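Review: Rumham Tabletop Arm Safety and Practice Kit

Posted 5/20/23 by Ntombi Mtshali

I have a drawer of safety binders from robot suppliers and I could swap the pages between most of them without anyone noticing. So when Rumham started selling a "practice kit" for small tabletop arms, my first thought was that somebody had found a way to charge for the binder. I bought one anyway. We have two-finger grippers on our benches at Hirkham and new people starting twice a year, and the rules we use now are a page I wrote in a hurry one November.

What you get is a spiral-bound rule book, a set of wipe-clean bench cards, a roll of floor tape, a cheap force gauge and a login for the checklist app. The book is the part that matters, so most of this is about the book.

It starts badly. The first chapter says everyone within reach of the arm must be "fully aware of the hazards at all times," which is the kind of sentence people write so they can point to it later. There's no test for it. If I asked three of my people whether they were fully aware of the hazards they would all say yes and go back to their coffee.

Chapter two is better, and I'll admit I didn't expect it to be. It covers bench setup. One drink rule, one loose cable rule, one rule about what may be on the table when the arm is powered. The book wants every object in reach written on the bench card before the run, whether or not the arm is meant to touch it. I thought this was fussy. Then we tried it on our pick-and-place bench, where the things on the table are mostly food and play food, and we found we had been treating anything that wasn't the target as if it wasn't there.

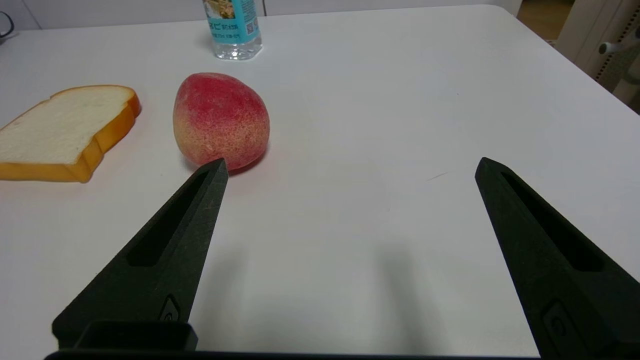

The rule on soft items is where I started to argue with it. Rumham says anything that bruises should be approached at the slow setting, with the fingers opened wider than the item, and never with a fingertip leading. Fine. But it gives one speed for the whole class. A ripe peach and a foam block do not need the same number, and a rule that pretends they do will be ignored by the second week. Tshepo Shezi, who runs the bench next to mine, crossed the line out on his card and wrote his own. I should have told him off and I didn't.

Liquids get half a page. Sealed bottles are allowed in reach, open ones aren't, and a bottle has to be entered on the card like anything else. I'd have liked a word on where to put it. Behind the target is a poor spot if your arm tends to overshoot, and ours does.

Fingers and wear get a good section, probably the best in the book. Look over the faces before each shift, feel the tips with the power off, write down any new mark, replace on a crack and don't glue. The force gauge is meant for this chapter too, for checking grip against your own limit. Mine read differently on two tries at the same setting. I used our old Camance gauge instead and put Rumham's back in the box.

The app is a checklist with a green button. You can press the green button without opening the list. I tested this on the first day and so did everybody else. If Rumham fixes one thing, I hope it's that.

The tape is tape. It peeled off our floor by Thursday.

On price: the kit is $273 per bench, and the book alone is $100. I had a quote from Nkosi for a site visit and written rules at $2000, and I can see why a place with no rules at all might look at the kit and feel clever. You'd still have to do the thinking about your own bench. The book says so once, in small type near the back, and I'd move that to the cover.

A note on claims. The box says the kit is "aligned with recognized best practice." I wrote to ask which practice and recognized by whom, and got back a polite letter with no document named in it. Don't hand this to an inspector and expect it to stand in for the actual standard or for your own risk assessment.

Would I buy it again? The book, yes, for chapter two and the wear section. I've copied the bench card layout and we fill one in before every run now, with a separate line for speed per item so Tshepo can stop crossing things out. The full kit, no.

Book: 4 out of 5
Cards: 4 out of 5
Gauge, tape and app: 1 out of 5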